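March, up at twenty past five

Slept badly again. The wind got up after midnight and the loose sheet on the carport banged until I went out in my socks and wedged a bit of timber under it. After that I lay there thinking about water, as I seem to most nights now.

The tank was down to the fourth ring when I checked it at first light. We had 13 mm in the gauge last month and the garden took all of it. I rang Tumetti as soon as they opened and the earliest they can bring a load is the week after next, because half of Wanau is on the same list. The price has gone up to $895 delivered. I said yes and put it on the card. I'll make do until then with short showers and the washing-up water carried out to the lemon tree in the old paint bucket.

Spent the morning on the tomatoes. The Romas are nearly done. The leaves have gone brown from the bottom up and the fruit left on top is small, with thick skins, but there was still enough for a batch. I picked two trays, then pulled the worst of the vines and put them in the green bin, as I don't trust them in the compost after the spots they had in January. The stakes came out easily. Four have rotted at the base and I've cut those down for the peas.

By eleven it was too hot to be outside, so I came in and did the cooking. Onions first, then the tomatoes roughly chopped, skins and all, a fair bit of garlic and the last of the basil. I let it go for 40 minutes on low and put it through the mouli. It made nine jars. One didn't seal, so that's in the fridge for tomorrow's dinner. I also tried the green ones in a relish with mustard seed and sultanas. It needed more vinegar than the recipe gave.
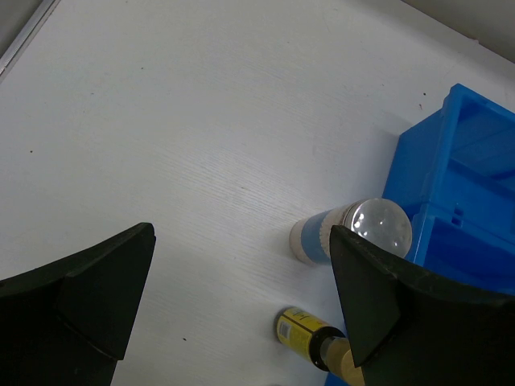 The relish has to sit for at least a month before anyone should judge it, and I've written the date on the lids this time. Last year I opened jars in the wrong order and ended up eating the newest first. While the second pot was going I sat down and went through the Neltach catalogue for a new kitchen table, the one job I've put off since winter. Mine has a split along the join that catches crumbs and it rocks whatever I fold under the leg. I'd like a plain white top with a faint wood grain in it, something pale that will show where I've spilled and wipe down quickly, though I suppose tomato on white is asking for trouble. The solid timber ones are lovely and cost more than my first car. I turned down the corner of two pages and left it at that.

After lunch I drove into town with the empties and the library books. The road past the Kobzar orchard is still down to one lane where they're fixing the culvert, and I waited there long enough to turn the engine off. They've started on the late apples. Bins were stacked along the fence and there was a sign up for seconds, so I stopped on the way home and got a box. They're marked but they taste fine. That's more work for the weekend, but I like dried apple in the porridge and the shop stuff is sulphury.

It was still 31 degrees at five. I watered the beans by hand, a jug each, and gave the parsley what was left. Two of the hens have stopped laying and are dropping feathers all over the run, so I gave them the tomato skins from the mouli and a handful of extra pellets. The brown one went straight for the seeds.

My grandmother bottled 92 jars one summer and wrote the number inside the pantry door, where it stayed until the house was sold. I don't have her shelves or her patience. I'm at 26 so far, counting the peaches.

Tea was eggs on toast with a spoonful of the relish, which I know I said I wouldn't open. Too sharp. Washed up, carried the bucket out, shut the hens in. The wind has swung around to the south and it's cooler already. I've left the back windows open and moved the timber further under the carport sheet.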